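Drying & Hanging FAQ, Stostesberg shared laundry room
Last updated: September 16, 2025
Print this page | E-mail this page

Most of these come up every few weeks so here they are in one spot. Uzma Bugti keeps the page, corrections to her please.

Where do I put wet stuff while I'm hanging?
In a basket, not on the table. Turquoise one is fine. One person's load at a time. If someone left theirs in it, move it to the shelf by the door, don't fold it, don't sort it.

Do I have to use a hanger for shorts?
For anything with an elastic waist, please. Over the bar they dry with a crease and take forever. Wire hanger, waistband up, clip at each end. Thick gathered waistbands need an extra pin, one pin just slides off the ruffles.

Where are the clothespins?
In the tray next to the basket. Colors mean nothing, grab any. Put them back in the tray, not in your pocket, we started with 80 and we are not at 80.

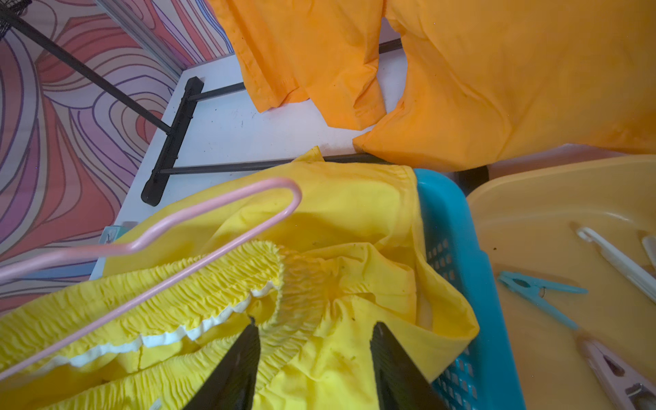
Corentin Hervieu wrote in to say that pinning the waistband stretches the elastic and he'd sooner fold the shorts over the bottom wire. Fair enough for light ones. Heavy cotton stays damp in the fold, so we still say pin. Your shorts, your call.

Which end goes up, waist or legs?
Waist. Legs down, shake them out first so they arent bunched. Turn pockets out if they're thick.

How many things on the bar?
Leave a hand's width between hangers. Two garments with air around them beat five squashed together. Big shorts next to small ones is OK, just don't let them overlap.

Can I use the mesh baskets?
Yes, for dry small things. Nothing dripping. Keep heavy stuff out, they only hook on.

I found a hole in something after drying. Was it the pins?
Probably not, pins leave a dent. Check before you wash. Mending kit is in the Odari tin, thread's low till November.
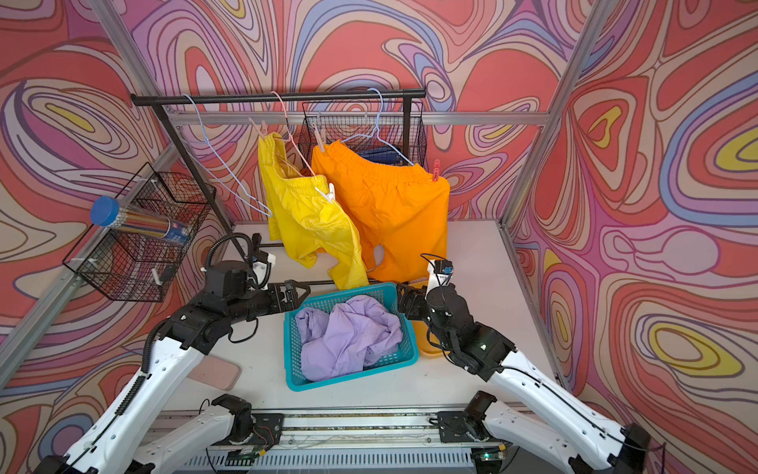 How long can I leave things hanging?
Overnight, then take them down. After that they go in the lost pile and we keep that for 20 days.

What about delicates?
Flat on a towel, away from the heater. No pins on lace or knits, they will mark.

Hanger is bent, now what?
Bend it back. If the coating is cracked toss it, bare wire rusts and it will stain light colros.

Something not covered? Leave a note for Uzma in box 183.

Print this page | E-mail this page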